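Harnel Furniture Care, customer tickets
Ticket 1710: Table top has a pale line, and the table also rocks
Opened by: Meifang Zeng
Handled by: Valter Hellström
Product: Stullusier table, reddish brown finish
Status: Open, waiting for customer
Opened on: Sep 26, 2026
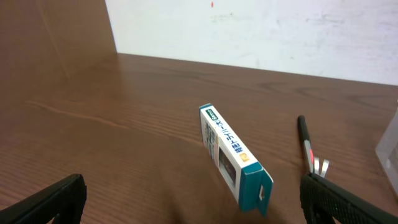
Meifang Zeng wrote:

Good morning. I have two problems with my Stullusier table and I am not sure if they are one problem or two, so I put them together. Please divide them if your system needs it.

The first problem is a pale line in the finish. It is on the left part of the top when I sit facing the wall, and it goes diagonally, across the grain. It is faint. In the evening with the ceiling lamp I do not see it at all. In the day, when the light comes low over the surface, I see it every time, and now I can't stop looking for it.

The second problem is that the table rocks. If I lean my elbow on the corner nearest to the door, the opposite corner goes up a little and comes down with a small knock. It is not a big movement, but I write by hand and it disturbs me.

The table was delivered in February. I assembled it with my uncle following your paper instructions. We used the small bent key from the bag of parts. The key became round at its end before the last leg was finished, so I am not sure that the last leg is as tight as the others. I have now bought a proper driver, a Japanese one in a narrow box, and I would like to do the work again correctly. Before I open anything I want to ask you about the order of the steps, and if taking off the legs will change something with the guarantee.

What I already tried for the line:
- a dry cotton cloth, no change
- a cloth with a little warm water, then dry cloth, no change
- a pencil eraser on the last centimeter, very softly, no change

I did not use any spray or oil. My mother suggested walnut. I said I will ask first.

Thank you for your time.
Meifang Zeng

Valter Hellström replied:

Hello Meifang,

Thanks for the clear list. Good call on stopping before the walnut and the spray.

I'll keep both problems on one ticket for now. Taking the legs off and putting them back does not affect the guarantee, as long as no new holes are drilled.

On the line, could you check two things for me?

1. Run a fingernail across it, slowly, at a right angle. Does the nail catch?
2. Put one drop of clean water on it and wait a minute. Does the line disappear while the drop is there?

On the rocking, please turn the table so that the corner by the door is at the other side, and lean on it again. If the same leg lifts, it's the table. If a different leg lifts, it's the floor.

Valter

Meifang Zeng wrote:

Hello Valter,

I did the three tests.

Fingernail: it does not catch. I tried in three places and asked my cousin Aiguo Qin to try also, with closed eyes, and he could not find where the line is.

Water: under the drop the line becomes weaker but it does not disappear fully. When I dried the drop, the line came back the same as before.

Turning the table: this took longer than I expected. The table stands with its back side against the white wall, beside a brown wooden panel, and there is not so much space to turn it. I measured 97 cm on the free side. We lifted it together and turned it in the hall, then brought it in again. It is heavy, over 30 kg I think. After turning, the same leg goes up. So it is the table, if I understood your explanation correctly.

One question. The wall has some gray marks from before. If I move the table many times I will make more of them. Is it all right if I do the legs with the table lying upside down on a blanket in the hall, and not in its place?

Meifang

Valter Hellström replied:

Hello Meifang,

You understood it correctly, it's the table.

Upside down on a blanket is the right way to do it. Use something thick and shake it out first, as grit under the top will scratch the finish.

The order of steps is this:

Loosen all the leg bolts half a turn. All of them, including the ones that feel fine.
Push each leg firmly into its corner by hand.
Tighten each bolt until it just begins to resist, going corner to corner diagonally, the way you would with a car wheel.
Go round again in the same order and tighten fully.
Turn the table up, let it stand overnight, and test.

The printed sheet tells you to finish one leg completely before starting the next. We have had other reports about that page and I have passed yours on.

Please check the tip of your driver against the bolt before you put any force on it. The tip should sit all the way down and not move from side to side. If it doesn't fit, leave it and I will send a new key.

For the line: no catch, and weaker under water, tells me the mark is in the top layer of the finish. I am asking Unathi Jacobs from our finishing workshop to look at the ticket.

Valter

Unathi Jacobs replied:

Hi Meifang, Unathi from finishing. Was there anything lying across that part of the table for a long time? A cable, the edge of a mat, a ruler, a strip of tape? Also, which way does the line go, toward you or toward the wall? Please don't use the eraser again, it polishes the finish and you'll get a shiny patch that is harder to remove than the line.

Meifang Zeng wrote:

Hello Unathi, hello Valter,

I will not use the eraser again. I looked and I do not see a shiny patch, only the soft shine which the table always has across the middle.

The line goes diagonally, so both directions a little. I thought about what was lying there. In spring I had the cable of a lamp across the table for some weeks. I can't promise that it was exactly on this place. There was no tape.

Now about the legs. I put the tip of the driver in the bolt as Valter said. It goes down but it moves from side to side. I did not use force. The text on the box is in Japanese and I read it only partly, so maybe I chose the wrong size in the shop. I put it back in the box and will exchange it or keep it for other things in the house. Could you please send the new key?

With the old key I could still loosen two of the legs, but not the last one. I then stopped and tightened the two legs again by the same half turn, so the table is as it was.

Meifang

Valter Hellström replied:

Hello Meifang,

Stopping there was fine. A new key is going out today with a spare set of bolts. The bolts are in case the head of the last one is already worn. If the new key turns freely in it, write to me before trying anything else and I will explain how to get it out.

Valter

Unathi Jacobs replied:

A lamp cable would fit. The plastic on some cables reacts with the finish if they stay in one position long enough, and it leaves a pale track you can see but not feel. I can't be sure without having it in front of me.

I've asked Mwajuma Swai in parts to add a small Fudeo finishing pad to Valter's parcel, the 3000 grade. Please try it first on the underside of the top, while the table is upside down anyway. Use it dry, with the grain, no pressure, ten strokes. Wipe and look at it in daylight. If the underside looks the same as before, do the same on the line, and stop after ten strokes even if it's still there. Tell us what you see.

Meifang Zeng wrote:

The parcel arrived, thank you. Key, bolts and pad are all inside. The new key sits well in the bolts, also in the last one. It does not turn freely.

My cousin can help me to lift the table on the weekend, so I will do everything then, first the pad on the underside and after that the legs. One thing I want to ask before: should I do the ten strokes on the line before the table stands overnight or after? Your messages say both things, but not which one comes first.

Meifang

Unathi Jacobs replied:

After. Let it stand, test the rocking in the morning, then do the line by daylight.

Internal note, Valter Hellström: the instruction sheet page on leg order still needs correcting. Leave ticket open until customer reports on both points.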